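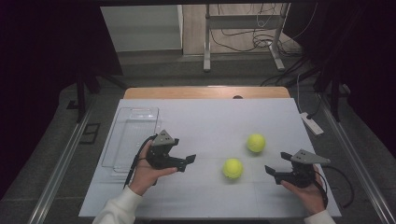
Two tennis balls and a clear plastic tray on the tabletop board.

Print this page | E-mail this article
Last updated: October 12, 2022
Search: Enter keyword Go

The sorting table at Fodero is a pale board set on a light wooden one. The workshop manager, who has run the Skekent room for 7 years, picked the board for its color. "Yellow balls read clearly against it," she said. "On bare wood you lose the edges."

Tennis balls are the standard item. They roll, so a board out of level shows up at once. "We shim to the floor – the floor in Skekent is not flat," she said. The room goes through up to 90 balls a year, bought from Szabo and discarded when the felt wears smooth.

The tray took longer to settle. An earlier one from Fullar had solid walls, and staff working from the far side could not see what was in it. Clear plastic fixed that but scratches. "Wash it in lukewarm water, no abrasive pad," she said.

Asked about changes, she named the panel seams, which collect dust and are to be cleaned out in November. The board stays. "It weighs 27 pounds, and one person can lift it off," she said. "I would not go heavier."

Print this page | E-mail this article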